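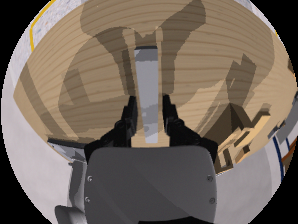
Somebody left a comment on my last post saying that if you can't finish a crossword without looking things up, you should go back to the easy ones and stop calling yourself a solver. Okay! I have thought about this comment more than I should have, mostly while brushing my teeth.

I look things up. I looked up a river on Friday, and I'd look it up again. My rule is that I get three lookups per puzzle, and they have to be plain facts, so rivers and opera singers and old baseball teams are fair game, but typing the clue itself into a search box is out. My sister thinks the rule is silly (she does hers in pen and then hides the ones she messes up, so I'm not sure she gets a vote).

I started doing these properly last September, when I picked up a fat Bandorum collection at a library sale. It has 288 puzzles in it and I'm on number 11 of the hard section, which took me four evenings. Four! The top left corner just sat there. I had TEPID where it wanted MILDER, which should have been impossible given that they aren't even the same length — I'd miscounted the squares and squashed the letters in. I was very tired.

What I really wanted to talk about is erasers, though. The Bandorum paper is thin and a bit gray, and the eraser on the end of a regular pencil goes right through it. I bought a Juvwood one, the soft white kind that leaves crumbs everywhere, and it has saved at least one whole puzzle from the recycling. It does smear if you press hard when you write, so I've been trying to write lightly, and now I can't read my own E's.

If you're new to this, do the fill-in-the-blank clues first, and put an S in lightly at the end of anything plural. You'll be wrong sometimes. I still get a little thrill from it anyway.

Next up is number 12, and I've already peeked at 1 Across. It's a river.

Share this post (4)
3 comments

Contact | Copyright, all rights reserved | Back to top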